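Buy the table before you buy the second arm

When a department gets money for automation, the first thing everybody opens is the catalogue of arms. I understand it. An arm has a price, a payload and a nice video. But I have now sat in the planning meetings of two laboratories, first at Prevgate and then at Grokorstead, and in both places I saw the same mistake in the budget sheet. The arms had six lines. Everything the arms must touch had one line, with the name "various".

My opinion is that "various" should be the longest part of the sheet, and it should be written first.

At Grokorstead our request was prepared by Mihret Kahsay, and she did it the other way round. Before she asked any supplier for an offer, she made a list of the objects we want to handle in the first year. The list had 81 entries. Kedir Seyoum, who signs for our purchases, thought it was a joke, as many of the entries cost less than his lunch. He wanted to see grippers and controllers, and he got tweezers and cups.

But cheap objects make expensive decisions. If you must hold a thin stick, you need other fingers than for a box. If you must work with clear plastic, you have to think about the cameras and the light, and this is a different amount of money. After the list was finished, we removed one force sensor from the plan and we added a second set of fingers for each arm. I don't believe we would have seen this from the catalogue.

There is also the question of replacement. Small things get lost, cracked and borrowed by other rooms. We put aside 500 for this, and Hanna Dovhaniuk from the finance side asked why it can't come from the general consumables. It can, of course — and then each time a rack is broken, two people write emails for a week while the arms stand still.
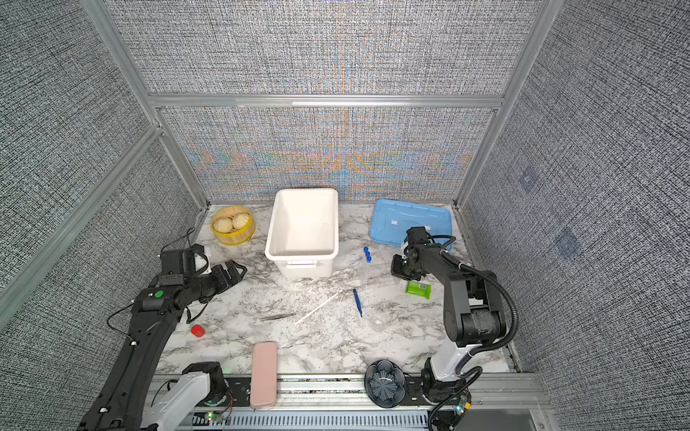

The two-arm bench at Grokorstead, with tube rack, tweezers, steamer basket and other objects from the list.

I was asked by a reader from Thoroddsen if kitchen things belong in a laboratory budget. I think yes, when the purpose is to learn handling in general. A soft bun and a hard tube ask different things from the same gripper, and it is better to meet this difficulty in November, with a bun, than later with a sample which somebody needs.

Our next request goes in after the summer. The object list has 58 new entries at this moment, and Kedir has written four of them himself.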